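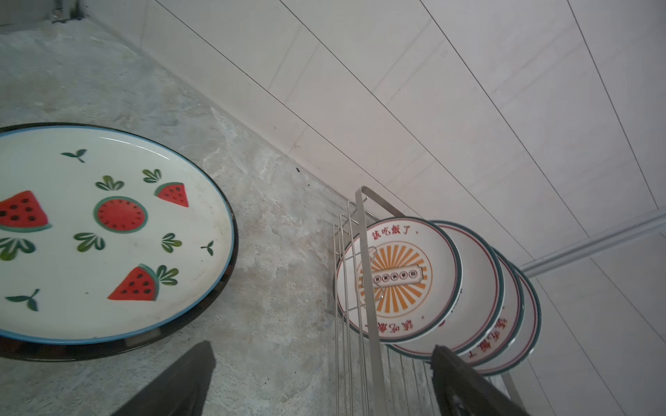 Figure 4. Round ceramic plate painted with watermelon slices and leaves.

4. The Firnwood extension and the limits of local consent

The case of the Firnwood training area differs from the two discussed in the previous section in one important respect. No foreign troops were stationed there when the dispute began, and the national government had no treaty partner to point to when it was asked why the extension was needed. The argument was therefore carried on almost entirely between the ministry of defence and the district of Melledau, with the town of Billberg caught between them.

Firnwood had been used as a range for artillery and later for infantry training. Under the original lease, the land was divided into an inner zone, closed to the public at all times, and an outer zone, where farming and forestry were allowed outside exercise periods. The outer zone mattered a great deal to Billberg. Several farms depended on it for summer grazing, and the only direct road between the town and the villages on the Joo, the small river which marks the eastern edge of the range, passes through it. The lease was renewed in 2000 with few changes and little public comment.

The ministry's proposal, sent to the district council in March, would have turned most of the outer zone into closed land and allowed night flying by helicopters. The covering letter referred to changed security needs and to agreements with allied forces, but it did not name the units that would use the range. Councillors later said that this omission did more harm than the content of the plan. Prins, who interviewed members of the council during the consultation, found that even those in favour of the extension felt they had been asked to approve something they had not been shown.

4.1 Who was consulted

National law requires the ministry to consult any local authority whose land use is affected by a military installation. It does not say what form the consultation must take, nor what follows if the authority objects. In practice the ministry has treated the duty as met once a plan has been sent out and a reply received. Melledau took a different view. Its legal officer argued that a consultation without noise figures, flight paths or a timetable could not be a proper one, and asked for the period to be extended to 16 weeks. The ministry agreed to the longer period but supplied only a noise map, and that map covered the inner zone alone.

Within the district, opinion did not divide along party lines. Councillors from the western wards, where many households have a member employed at the range or at firms supplying it, tended to support the plan whatever their party. Those from the river villages opposed it. Billberg's own representatives were split. The town receives a yearly payment from the ministry in place of land tax, and the proposal included an increase in this sum, tied to the area of closed land. Opponents called the payment a bribe, while the mayor described it as overdue compensation for costs the town already bore, chiefly road repairs.

Marijke Prins has described this kind of payment as a "quiet contract", in which a central government buys the patience of a small place without ever asking for its agreement. The term is useful, though it fits the earlier decades at Firnwood better than the later ones. Once the payment was openly debated in the council chamber it was no longer quiet, and its size became part of the dispute.

4.2 The vote and its effect

The district council voted on October 29, 2024. The motion to object was carried with 13 members in favour. It had no binding force, and the ministry's first public statement said as much. Yet the plan that went to the national parliament afterwards was narrower than the one sent to Melledau. The road to the Joo villages was to remain open outside exercise periods, and the grazing rights of existing tenants were kept for the length of their present agreements. Night flying was left in place.

It is difficult to say how far the vote itself brought about these changes. Officials told us that the road had always been open to negotiation. Council members told us that it had not been mentioned in any meeting before the vote. The written record supports the council on this point, since the minutes we were able to see contain no reference to the road, but the minutes of two meetings were withheld and we cannot rule out that it was raised there.

What can be said is that the concessions followed the interests of the tenants and road users, who were organised and could state their losses in money. Residents whose complaint was noise received nothing comparable. A similar pattern appears in the coastal cases in section 3, where fishing associations obtained payments and nearby schools did not. We return to this in section 5, after setting out how the parliamentary committee on defence dealt with the revised plan and why the district chose not to bring the matter before the administrative court.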